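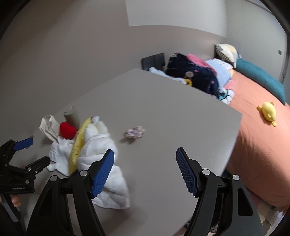

A gray tabletop beside a bed with a salmon-orange sheet.

Why does a table feel colder than a bed?

Put one hand on a bare tabletop and the other on a blanket. The table probably feels colder. But if both have been in the same room all night, they are at the same temperature. A thermometer would show it.

So what is your hand feeling?

Your skin does not measure the temperature of things very well. It notices how fast heat is leaving your body. Your hand is usually warmer than the things in your bedroom, so heat moves out of your hand and into whatever you touch.

Some materials carry heat away quickly. They are called conductors. Metal is a very good one. Stone and glass carry heat more slowly than metal, but still fast enough to feel cold. Other materials carry heat slowly, and these are called insulators. Wool, cotton and foam are insulators. They are full of tiny pockets of air, and heat has a hard time getting through still air.

What about a blanket?

A blanket does not make any heat. You do. The blanket slows down the heat leaving your body, so the air close to you warms up. That is why a bed feels chilly when you first climb in and cozy later on.

Try it yourself

You need a metal spoon, a wooden spoon and a folded towel. Leave them together in one room for 6 hours, away from sunny windows and heaters. Then touch each one with the back of your hand. Which feels coldest? If you have a room thermometer, read it too. In a room at 65 degrees Fahrenheit, all three will be very close to 65 degrees.

Words to know

Conductor: a material that heat moves through easily.
Insulator: a material that slows heat down.
Temperature: how hot or cold something is.

Witden Science Pages for Kids
Last updated Dec 27, 2018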